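Handling thin objects is still the weak spot of two-arm setups, according to the lead researcher on a grasping project at the Tallener lab in Valtbridge. Her group has spent the months since August on one narrow question: how should a robot decide where to hold a pair of folded eyeglasses?

"People assume the heavy things are hard," she said when we spoke on 11th November. "A box is easy. Glasses have almost nothing to hold, and half of what is there bends."

The group's method, called Mansilla, does not look for a single best grip. It scores several, drops any that would press on a lens, and then picks the one that leaves the second arm the most room.

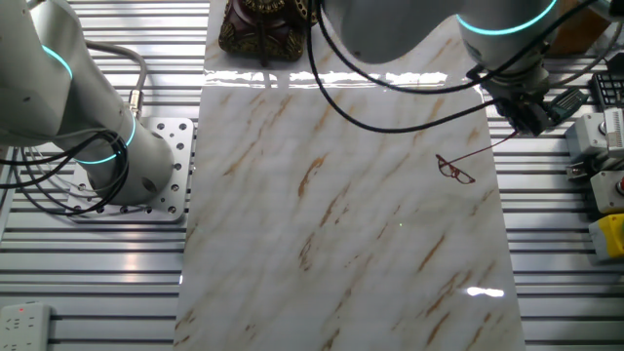

The training set is small by current standards. The group recorded 561 demonstrations, all guided by a human operator, and held back 103 of them for testing. Of those 103, the system chose an unusable grip in 9.

"I would like that to be lower," she said. "Most of the 9 were on glossy surfaces. The depth reading gets noisy where the light bounces back, and a thin rim can drop out of it."

She said the group considered switching to a matte work surface and decided against it. Kitchens and store counters shine, and she wanted the numbers to reflect that.

Larger objects share the workspace in many of the runs. The planner has to treat them as obstacles, even when they have odd outlines. A telephone with a raised handset was one of the harder ones, she said, as the planner first modeled it as a solid block and refused paths that were perfectly safe.
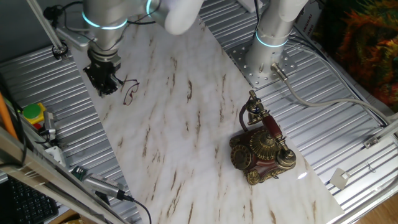
Photo: Tallener

The fix was to split each obstacle into 3 simpler shapes. It made planning slower, but the arms stopped taking long detours.

A partner group in Stastanville will repeat the tests on its own arms this winter. "If it only works on our table, I want to know," she said. She expects the gripper fingers to matter more than the software. The recordings will be released once the partner group has finished.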